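Tram extension and the ward map — anyone going to the council session?

Posted in: Local issues

kolo_road_keith
The agenda is up for the December meeting. They have put the tram extension and the new ward boundaries on the same night, with the tram first. It starts at 6.30 pm and speakers get three minutes each if they register by noon the day before. The officer's report is 244 pages, and the ward map is right at the back as an appendix.

I live on Kolo Road, so I would go from the old Northgate ward into the new Riverside one, and I'd also have the tram works outside for two years. I'd like to speak on both but the form only lets you pick one item.

Marsh_End
You can fill in the form twice. I did that for the parking review and they let me up both times. Ask for the clerk's office if the website rejects the second one.

The route in the report is still the Mnguni Street one, by the way. The option past the hospital has been dropped to a single paragraph.

pb1961
Dropped for good reason. The hospital route needs a new bridge and Mnguni Street doesn't. I went to the drop-in at the library and the engineer was clear on it. We have been arguing over this line since my kids were at school and I would sooner see something built.

Marsh_End
It needs a bridge because they drew it that way. The earlier study took it under the existing railway arch. I have a paper copy if anyone wants to see it.

pb1961
The arch is too low for the overhead wires. That was in the earlier study too, page 70.

Marsh_End
Page 70 says the road would have to be lowered. It doesn't say it can't be done.

Tuncay Akyol
I'm more bothered by the ward map. At present we have 15 councillors and the plan keeps that number, but it moves the lines so the three wards north of the river become two. Turnout was 84 votes at one of our polling stations last time, so I can see why they think we won't notice. I have registered to speak on that item only.

kolo_road_keith
Is that down to population though? The north side has lost people and the south has all the new flats by the Wulto works.

Tuncay Akyol
Partly. But the flats were counted as full and nearly 70 of them are still being built. The consultants, Duveo, used the forecast for five years' time. I don't object to a forecast — I object to using one for the south side and the current electoral roll for ours. Table 9 if you want to check.

pb1961
Checked. You're right about the table, the footnotes give two different sources. I still think two wards is fair for the north but they should redo the sums first.

jen_oldquay
Will it be streamed? I'm on lates and can't get to the town hall before nine.

Marsh_End
Yes, on the council site, and the recording normally goes up the next morning. The sound is poor for anyone sitting on the left-hand benches.

kolo_road_keith
Both forms sent, and the second one went through fine. Tuncay, I'll leave the table 9 point to you and stick to Kolo Road being split down the middle.

jen_oldquay
Thanks. If it runs on as long as the last one I might catch the vote in person. Dumplings from me for whoever is still in the gallery at nine.
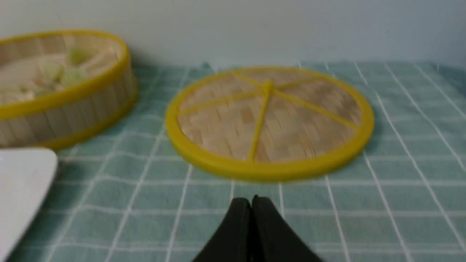 Bamboo steamer on the teal tablecloth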